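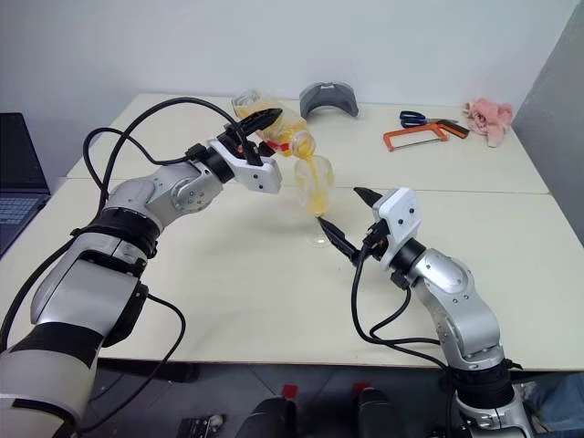
Die Koalition im Stadtrat von Pokitz hat gestern Abend erklärt, sie sei sich beim Bürgerbegehren zum Freibad "in allen wesentlichen Punkten einig". Man kennt das von zwei zusammengeschobenen Tischplatten wie denen auf dem Foto: von weitem ein Tisch, und quer durch die Mitte läuft die Fuge. Thread, wird länger.

Für alle, die nicht in Pokitz wohnen (Glückwunsch): Die Stadt will das Freibadgelände an die Firma Okosis verpachten. Okosis möchte dort einen "Erholungscampus" betreiben. Im Konzeptpapier kommt das Wort Wasser einmal vor, und zwar in Wasseranschluss.

Dagegen gab es ein Bürgerbegehren. 1124 Unterschriften wurden im April im Rathaus abgegeben. Von diesen hat die Verwaltung nach gründlicher Prüfung 759 anerkannt. Der Rest war unleserlich, doppelt oder wohnte nach Ansicht des Rathauses nicht richtig.

Meine Nachbarin zum Beispiel. Lebt hier seit ihrer Geburt, hat aber "Str." geschrieben, wo "Weg" hingehört. Beim Grundsteuerbescheid ist derselbe Fehler noch keinem aufgefallen, der kommt seit Jahren mit "Str." und wird trotzdem fällig.

Aber gut. 759 reichen nämlich auch. Das Quorum ist erreicht, das steht im Prüfbericht, Anlage B, ganz hinten, in einer Schriftgröße, die ich bisher nur von Beipackzetteln kannte.

Auftritt des Rathausblatts. Das heißt bei uns "Sulta-Bote", nach dem Bach, wird von der Stadt bezahlt und erscheint immer dann als Sonderausgabe, wenn jemand die Stadt kritisiert. Die vom 13. Sep 2018 trägt die Überschrift "Die Wahrheit über das Freibad".

Wenn eine Behörde "Die Wahrheit über" druckt, lege ich mir erfahrungsgemäß einen Stift bereit.

Seite eins: Die Initiative sei "von interessierten Kreisen gesteuert". Welche Kreise das sind, steht da nicht. Ich war bei den Treffen. Wir haben es nicht geschafft, uns auf eine Sorte Kuchen zu einigen. Wer das steuert, soll sich bitte melden, wir hätten Fragen.

Seite zwei: Ein Teil der Unterschriften sei "unter Vorspiegelung falscher Tatsachen" gesammelt worden. Auf dem Bogen stand: Soll das Freibad ein Freibad bleiben? Ich habe lange überlegt, was man da vorspiegeln kann. Das Bad?

Seite drei, mein persönlicher Liebling: "ein selbsternannter Blogger aus der Oberstadt". Das bin dann wohl ich. Ich wüsste gern, wo man sich in Pokitz amtlich zum Blogger ernennen lassen kann, und ob es dafür eine Urkunde gibt. Einen Rahmen hätte ich da.

Besagter Blogger habe "wiederholt ehrenrührige Behauptungen" verbreitet. Ich habe nachgesehen. Wiederholt behauptet habe ich, dass das Gutachten Geld gekostet hat und dass keiner sagt, wie viel. Beides hat mir die Verwaltung inzwischen bestätigt, das zweite durch Nichtbeantwortung.

Zum Gutachten. Es kommt von einem Büro namens Sugden und umfasst 15 Seiten, Deckblatt und Danksagung eingeschlossen. Es empfiehlt die Verpachtung. Es empfiehlt außerdem auf Seite neun, den "Hafenbereich" stärker einzubinden.

Pokitz hat keinen Hafen. Wir haben die Sulta. Da schwimmt im August mit Glück eine Ente, und auch die steht meistens.

Ich habe beim Hauptamt gefragt, für welche Stadt das Gutachten ursprünglich geschrieben wurde. Antwort nach drei Wochen: Der Hafen sei "als Denkraum zu verstehen". Ich habe mir das über den Schreibtisch gehängt.

Zurück zur Sitzung gestern. Auf der Tagesordnung: Zulässigkeit des Bürgerbegehrens. Rechtlich eine Sache von fünf Minuten, denn es ist zulässig oder eben nicht, und die eigene Verwaltung hatte ja schon geschrieben, dass es das ist. Wir waren um kurz nach elf draußen.

Die größere Koalitionsfraktion hielt das Begehren für zulässig, aber schädlich. Die kleinere hielt es für unzulässig, aber verständlich. Beide betonten, das sei dieselbe Position. Dann wurde die Sitzung unterbrochen und im Flur war es recht laut für so viel Einigkeit.

Die Opposition nutzte die Pause, um sich ebenfalls zu zerstreiten. Es ging darum, wer als Erste gegen die Verpachtung gewesen ist. Meiner Erinnerung nach haben beim Grundsatzbeschluss alle zugestimmt, aber mit schwerem Herzen. Das Protokoll hat für schwere Herzen leider keine Spalte.

Ergebnis der Abstimmung: zulässig, bei 2 Enthaltungen. Gegenstimmen keine. Dieselben Leute also, die laut Sonderausgabe von interessierten Kreisen vorgeführt werden, haben den interessierten Kreisen einstimmig recht gegeben. Steht morgen bestimmt groß im Boten.

Kleiner Scherz. Im Boten steht nächste Woche der neue Abfuhrkalender. Den braucht man ja auch.

Weil inzwischen gefragt wird: Nein, ich werde nicht klagen. Mir wurde das heute früh beim Bäcker empfohlen, mit einer Ernsthaftigkeit, die sonst nur der Frage "geschnitten oder am Stück" vorbehalten ist. Ich hätte gern eine Gegendarstellung, zwei Sätze, gleiche Seite, gleiche Schriftgröße.

Entwurf liegt vor: "Der Verfasser ist kein Kreis. Er schwimmt dort nur." Wurde heute Mittag per Mail eingereicht, Eingangsbestätigung kam sofort, automatisch, mit dem Hinweis, dass das Postfach nicht gelesen wird.

Nachtrag, weil das unter dem letzten Post mehrfach kam: Ich habe nichts gegen Okosis. Die Firma will ein Grundstück günstig pachten, das wollen viele, ich zum Beispiel auch. Mich stört, dass der Pachtvertrag im nichtöffentlichen Teil beraten wurde und die Eckdaten zwei Tage später in deren Imagebroschüre standen. Hochglanz. Schöne Fotos, ein Hafen ist auch drauf.

Und noch ein Nachtrag an den Account mit dem Sonnenuntergang, der mir seit einer Stunde schreibt, ich solle doch "selber kandidieren, wenn ich alles besser weiß". Ich weiß nicht alles besser. Ich weiß, dass wir keinen Hafen haben. Im Moment reicht das in Pokitz allerdings schon für eine eigene Fraktion.

Wie es weitergeht: Der Rat kann das Begehren jetzt übernehmen, dann ist die Verpachtung vom Tisch. Oder er lässt abstimmen. Die Koalition will darüber "ergebnisoffen und geschlossen" beraten. Termin folgt, vermutlich in einer Sonderausgabe.

Bis dahin hat das Bad offen, solange das Wetter hält. Kasse links, die rechte klemmt noch immer.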